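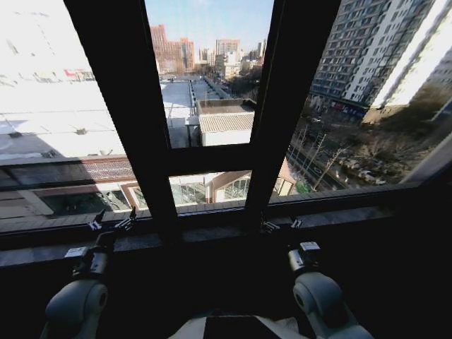 My task this spring was simple on paper: the robot comes to the window, finds the latch, and closes it before the rain. We call this job Prova, and it failed on me badly in May. The right gripper went lower than the program wanted and pressed on the stone. You can understand from the height of those roofs and the street why I was nervous. When a finger touches the sill at this side, the arm must stop within 500 milliseconds. Mine kept pushing for 2239.

Home | Robots | Notes from Notley | About me 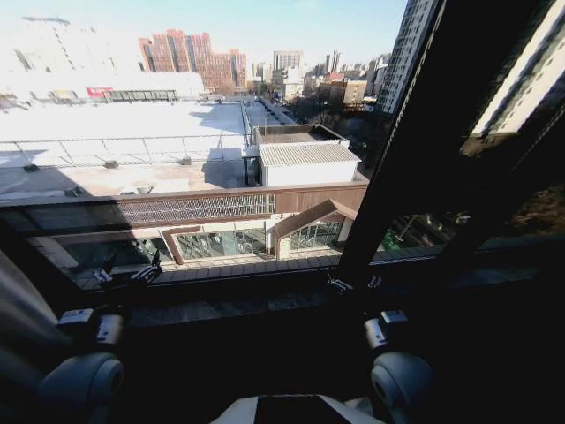

I blamed the force sensor first, and I lost two evenings with it. Then Sohail Magsi read my log and asked why the depth values were jumping. Glass is difficult for depth cameras, I knew this, but I had tested only at night with the blinds down. With sun as strong as on that big flat roof, the height of the ledge moved in the map from one reading to the next. The arm was obeying a ledge which did not exist.

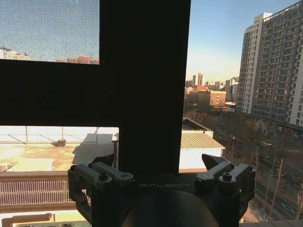

Last changed: May, 11:40 pm

The late stop was a second fault, and it was my own. I had left a filter of 1000 samples on the force signal from an older test.

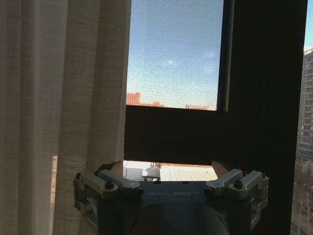 What I changed

The filter is now 104 samples. The ledge height is a fixed number, measured by hand. Chidubem Eze also asked me to keep one person at the stop button during every run, and I agreed. I have not yet tried it in the morning sun.

Contact: use the form | © Dinotano notes | Back to top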